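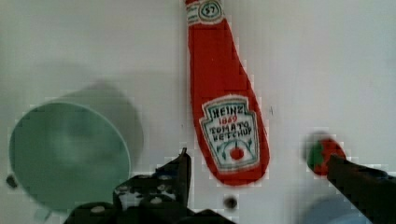 Heinz ketchup bottle, the toy kind, on a white table.

Hello again, friends, and happy February! I've been meaning to write about my podcast app for ages, and this morning I finally sat down with a big mug of tea to do it. I switched to Walora last month after my old player lost my place in a very long history series for the third time (I may have said a few words out loud). Moving over was easier than I feared. You export your subscriptions as one file, open Walora, pick Import from the menu, and off it goes. Mine brought in 22 shows and 482 episodes, and it even kept my stars! 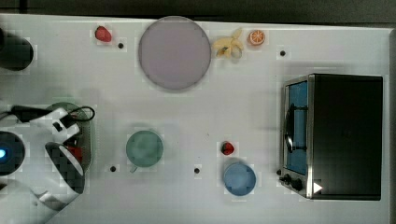
White tabletop, with the arm at the left.

The one thing that had me stumped was the sleep timer. It's tucked under Playback, then Extras, and it starts out set to 10 minutes, so I kept missing the ends of chapters. You can change it by holding your finger on the little moon. Agnes Solberg left me a comment about that on my last post, so thank you, Agnes, I would never have found it on my own. I'm still not in love with the search, which seems to want every word spelled just so, but version 4 is supposed to be on its way and I'm hoping they fix it there. If you've tried the desktop one, do tell me how you're getting along with it.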